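Wivov Bimanual Kit
Two-arm teleop and policy training bundle, hands included

What's in it: left and right arm, two jointed hands, head camera mount, control box, cables, Lidico training software (one seat). Table not included.

Built for soft stuff. Bags, balloons, cloth, film. Grippers tuned on blocks tend to squash these, so the Plomthorpe group tried another route: train on grip force as well as video, and let each hand see what the other one is feeling.

Results so far
- 500 demos per task, 30 Hz
- balloon hold, both hands: 90 percent of 2,000 trials, no burst no drop
- same policy without the shared force signal did a lot worse, full table in the Postma notes
- thin film still weak. working on it 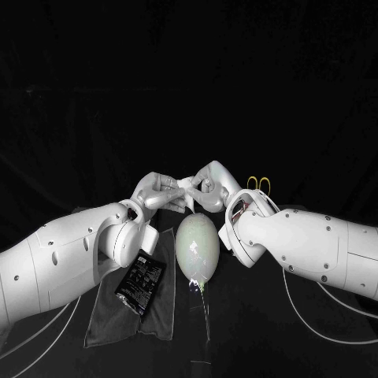 Two-hand pinch with pale green balloon, fingertips meeting at the top.

Wrist covers open for service. Check the connecters before first power up, then run the zeroing script twice.

Spare fingertips sold separatly. Lead time: orders in now ship November. Trial data on request, ask for Kwesi Agbenyega.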